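Retail Product Knowledge, unit 4: Leather and sheepskin footwear
Notes to read before the workshop. Prepared by Roksolana Chornovol, Kodirstead

Please bring one old leather shoe to the workshop. It can be in a bad condition, this is even better.

## 4.1 What the customer asks and what the customer means

In a shoe shop the most frequent question is "Is it real leather?" The customer usually wants to know something different: will the shoe last, will it hurt, and can it go in the rain. A correct answer to the first question does not answer the other three. You should therefore learn to speak of the grade of the leather, the construction of the sole and the lining as separate matters.

## 4.2 Grades of leather

**Full grain** is the outer surface of the hide with nothing sanded away. Small scars and insect bites remain visible. Customers sometimes bring such a shoe back and say it is faulty, so it is wise to show the marks before the sale.

**Corrected grain** has been sanded and then given a finish, often with a printed pattern. The colour is very even. It is easy to wipe, but deep creases can crack the finish.

**Suede** is made with the flesh side outward, or from a split. **Nubuck** looks similar, but it is the grain side, lightly buffed. Students mix these two every year. Nubuck has the shorter and finer nap.

**Bonded leather** is made of leather fibres with a binder. It should never be sold simply as "leather". If the label is not clear, ask the supplier and do not guess in front of the customer.

## 4.3 Sheepskin linings

In true sheepskin the wool is still attached to the skin on which it grew. In a wool pile lining, the wool has been fixed to a woven or knitted backing. Both are warm. The difference can be seen if you part the fibres with two fingers: you will find either skin or fabric at the base.

New sheepskin should feel snug, almost too snug, because the wool flattens with wear. Many beginners advise a larger size and the boot becomes loose after one winter. The fit should be checked with thin socks or bare feet, as the customer will wear it at home.
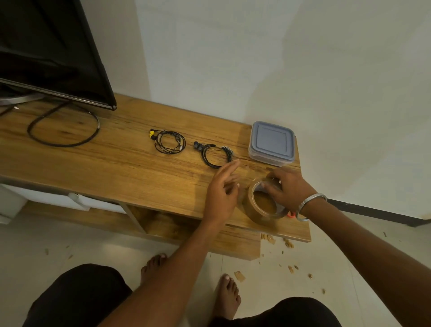

## 4.4 How the sole is attached

Three methods are enough for this course.

1. *Cemented.* The sole is glued. The shoe is light and flexible, and the price is lower. Resoling is possible in some cases, but often it costs more than the customer wishes to pay.
2. *Blake stitched.* One seam goes through the insole and the outsole. The profile is slim. Water can enter through the seam.
3. *Goodyear welted.* A strip of leather, the welt, is sewn to the upper and the insole rib, and the outsole is sewn to the welt. It can be resoled several times. It is stiff at first, and the customer must hear this from you before paying.

## 4.5 Case for discussion: the Bravach boot

Bravach is a small workshop which makes one ankle boot, the Tetora, in full grain leather with a welted sole. It made 2,009 pairs in its last season and sold 2,000 of them. The other 9 pairs were kept for exchanges.

The boots were sold in the Mercado store and by mail order. In July the store manager compared the returns. Customers who were fitted in person returned the boot rarely. Mail order customers returned it mostly with the comment "too hard". The leather and the last were the same for both groups.

Think about these points and write down your opinion:

- Which sentence would you add to the catalogue text, and where would you put it?
- Should the word "stiff" appear in it? Some sellers prefer "firm" or "structured". I do not agree with them, but you may defend it.
- A customer has worn the boots outdoors one time and wants to return them. What do you offer?

## 4.6 Care advice at the till

Keep it short. Brush off the dirt, let the shoe dry away from the heater, use cedar shoe trees if possible, and apply cream when the leather looks dull. For sheepskin, do not put it in the washing machine or the dryer. A wet sheepskin boot should be stuffed with plain paper and left at room temperature.

Do not sell a waterproofing spray without asking which material it is for. Some sprays darken light suede and should be tested first on the inside of the tongue.

Written answers for 4.5 are one page at maximum, by hand or typed. Unit 5 is about belts and small leather goods.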